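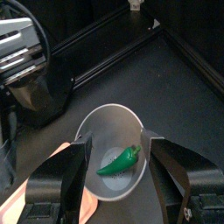 Visit report: Clivley pottery and glaze works, open day

The Clivley works opens to the public once a year. This year's date was Saturday, May 24, 2025, and the visit covered the clay store, the throwing and casting rooms, the glaze bench and the kiln hall. I went with Clodagh Ó Dubhghaill, who fires stoneware at home and had her own list of questions.

Entry is through the yard. Visitors are taken in groups, and each group gets a guide for the full route. Ours was Tuncay Özkan, who runs the casting room during the week. The route takes a little under two hours with questions.

Clay store

The works mixes its own body from bought-in powders. Two recipes are in regular use: a pale stoneware for tableware and a coarser one with added grog for planters. Mixed clay is pressed into cakes, passed through a vacuum pug mill and left under plastic for at least 3 weeks. Özkan's view is that the resting time matters more for throwing than for casting, and that many small workshops cut it short. Scraps from the wheels go back into a slurry tank and return to the planter body only.

Casting and throwing

Most of the straight-sided ware is slip cast in plaster moulds. The mould shelves hold 175 working moulds, each stamped with the date it entered service. Moulds are dried overnight in a warm room. When the wall thickness of the castings starts to vary, the mould is withdrawn. Drain holes in planters are cut at the leather-hard stage with a brass tube, and the burr is wiped off with a sponge.

Throwing is now limited to larger pots and special orders. Melahat Altıntaş threw three tall forms while we watched and gave the shrinkage for the stoneware as twelve per cent from wet to fired. 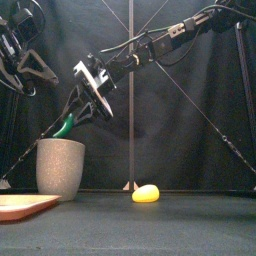

Glazing

Speckle is obtained in one of two ways. Iron-bearing grains in the body bleed through a thin pale glaze, or a coarse oxide is added to the glaze itself. The first gives softer spots and depends heavily on the firing. The second is easier to repeat. The works uses the second for anything sold in sets. The glaze notebook has reached test number 1813, and the tiles hang in order along the wall.

Kiln hall

There are two gas kilns and one small electric kiln for tests. Alper Gündoğdu took us through the log for the last April firing. Loading took most of a day, and cooling took longer than the firing. The kiln is not opened above 100 degrees.

Practical notes

Parking is limited, and the yard is uneven. The seconds shop takes cards. Clodagh bought two planters and a bag of the grogged clay. Bookings for the next open day are taken at the front office.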